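The Billdale Deep Tray, Grey

Open top, smooth base, stepped rim
Sold singly or as a set of 3
In stock at the Haruna shop and online

G'day, Tobiloba Etim here. I run the little shop at Haruna with Asabe Okeke, and I write all these pages myself, so if a product gets more words than it deserves you know who to blame. This one is going to get a lot of words. It's a plastic tray. I love it.

I bought my first Billdale for the shed years before we ever sold them. I was rebuilding the whipper snipper on the back verandah and losing screws between the boards one after another, and my neighbour passed a big grey tray over the fence and told me to do the whole job inside it. So I did, and I never gave the tray back (sorry, Ese). When Asabe and I opened the shop it was one of the first things I rang up about, and we've kept it on the shelf ever since.

What you get is a deep rectangular tray in grey plastic with no lid. The bottom is flat and smooth, and I mean properly smooth, no grid and no raised pattern for grub screws to hide in. If you've ever tried to pick an E-clip out of the ribbed bottom of an old milk crate you'll see why I carry on about it. You can sweep the lot into a corner with the side of your hand, and when you've finished you can wipe it out with a rag and a bit of dish soap.

The ribbing is up on the end wall instead, moulded in vertically, where it keeps the wall stiff and stays out of your way. There's a step in the rim along each side, plus little notches. The opposite end has a long shallow recess moulded into it, and that's the end I like to have facing me. I'm probably the only person who cares which way round it goes, but try it both ways and tell me I'm wrong.
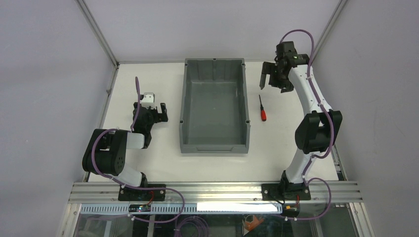

The Billdale in grey, with a small red-handled screwdriver beside it.

What I use mine for

Teardowns, mainly. Anything with springs in it comes apart inside the tray now: door locks, tap cartridges, the sewing machine, the kids' scooters. I put the thing I'm working on at the far end and the bits I've taken off at the near end, and I keep the screwdriver outside on the bench so I'm not fishing about for it under everything else. The walls are high enough that a spring letting go usually hits plastic before it hits the lino. Usually! I still wear my glasses.

It's also my "I'll finish this on Saturday" tray. The job stays in there with all its bits, and the whole lot gets carried off the kitchen table before tea. That alone has been worth the money in our house.

Asabe uses hers for something else altogether. She pots up seedlings in it, with the punnets standing in the bottom and the loose mix staying put when she knocks it about. She does that on an outdoor table and just tips the leftover mix back into the bag at the end. I was a bit offended on the tray's behalf at first, but it came up clean with the hose.

Other things customers have told us they keep in one: wet gumboots by the back door, drill and chargers in the ute, a whole school art cupboard's worth of glue sticks, Lego (so much Lego), and the tins at the bottom of the pantry.

What it isn't so good for

It's open, so it collects dust if you leave it on a shelf for months. We don't sell a lid for it. I've asked Billdale and the answer was a polite no. An old tea towel does me fine.

There are no dividers either. If you want your screws sorted by length you'll need a few small tubs to go in the bottom, and jar lids do the trick if you don't feel like buying anything. Some people would rather have a proper compartment box from the start, and for them I'd suggest the Jeden organiser, which is on its own page.

And please don't use it for petrol or thinners. I've had that question a few times. I don't know what it would do to the plastic over time and I'm not keen to find out with your garage.

One or three?

I sell plenty of singles, and if you only ever have one job on the go then a single is all you need. The set of 3 works out cheaper per tray and it's what I'd buy if I were starting again. I had one, then pinched Asabe's, then had to buy her a new one. At the moment mine are holding a carburettor, a heap of picture-hanging gear and something of my son's that I've been told not to touch.

All three in the set are the same size and the same grey. We did have a customer ask for one in each colour, but grey is the only one we carry, and small dark screws show up on it nicely. Pale nylon washers too.

About the screwdriver

People ask, so I'll say it here. The screwdriver isn't included with the tray. The small ones we stock are from Flilum and they live on the hand tools page with the rest of the drivers. If you order one along with a tray, pop a note in the comments box and I'll wrap it and put it inside so you only get the one parcel.

Looking after it

Warm soapy water and a soft cloth. For grease I put a squirt of dish soap straight on, leave it while I have a cuppa, then rinse. Skip the steel wool, it will scratch the smooth base and then the muck has somewhere to sit. I don't put mine in the dishwasher, partly because it wouldn't fit in ours anyway.

Mine lives under the bench out of the sun. Damilola Bashir from the community garden keeps hers outside all year and hasn't complained yet, but I'd still bring it in over summer if you've got the room.

Ordering and postage

Item number: 210
Colour: grey
Material: plastic
Lid: none
Sold as: single, or set of 3
Postage: free on orders over $100, otherwise worked out at the checkout
Pick-up: free from the shop counter

Trays go out in a plain cardboard carton. They're bulky for what they weigh, so the postage on a single can look a bit steep, and if you're anywhere near Haruna you're much better off picking up. Put "pick-up" at the checkout and I'll text you when it's at the counter. Orders placed before lunch are normally ready the next day.

If yours turns up cracked, send me a photo and I'll post you another one. You don't need to send the broken one back. If you've simply changed your mind, bring it in clean with your receipt and we'll swap it or refund it, no drama.

A couple of notes from customers

"Bought one for the bike stand and went back for 2 more. The flat bottom makes all the difference when you're chasing bearings." Chukwuemeka Akande

"Bigger than I was picturing, so measure your shelf first. Ended up putting it in the laundry for the pegs and the stain remover and I'm very happy with it there." Damilola Bashir

She's right about measuring. It's longer than it is wide, and if your shelf is shallow you'll have to turn it side-on. If you're not sure, bring your shelf measurements in or email them through and I'll go and put a tape on a tray for you.

Questions about the Billdale, or about what you're trying to fit in it, come straight to me through the contact form. I answer in the evenings once the shop's shut.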